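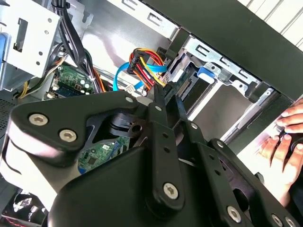 Figure 1. Interior of an opened desktop tower: drive cage, drive bay bracket, power wiring and a light blue SATA data cable.

3.2 Removal of drives and cabling

The Flurnitz site received 77 desktop towers for dismantling. Side panels were taken off first, and the units were then sorted by the way their drives were held. Cases with latch clips formed the larger group. Data cables were unplugged before power connectors, and both were stored by length. Work on a single unit was limited to 12 minutes; units exceeding this limit were set aside and are reported separately in Section 3.4. Screws were weighed by batch and are not included in the totals for steel.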